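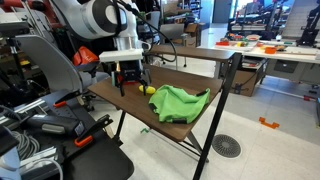 June, evening

Got the Skikow pocket organiser open at last. Two of the case screws were rounded off by whoever was in there before me, so I cut a slot in each with a craft knife and they came out with a flat screwdriver. No cracks in the case.

The fault is the keypad. The middle column is dead and the rest works if you lean on it. I cleaned the carbon pads with isopropyl and a cotton bud and put it back together without the screws to try it. Same column dead. Took it apart again and went along the ribbon with the meter. Every line is good except the fourth, which reads open. The break must be where the ribbon folds under the board, as it reads fine on either side of the fold.

Tuấn Mạc said to use conductive paint. I tried that on the Rana last winter and it lasted until the first warm day, so I would sooner run a bit of enamelled wire from the pad on the board to the far side of the fold. There is room for it under the battery tray if I keep it flat. I will need the finer iron tip, which I lent to Sadao.

Backup cell measured 28 millivolts, so whatever was stored in it has gone. A pity. The seller said there were addresses in it, and I would have liked to see how the memory was laid out.

Sadao Ogura rang after tea about the Tamuno link program. He has it sending a full dump over serial now but it stops at byte 1,507 every time, on both of his machines. I asked if he was waiting for the handshake line between blocks and he went quiet and said he would look. He is bringing the tip back when he comes over.

Wrote up the pinout for the Flallera cable while I still had it in my head. Ground is on the sleeve, and the old forum post has send and receive the wrong way round. I must post a correction. I lost a whole evening to that in April.

Ordered enamelled wire and a new backup cell. Left the screws in the jar lid with the case. Bed late again.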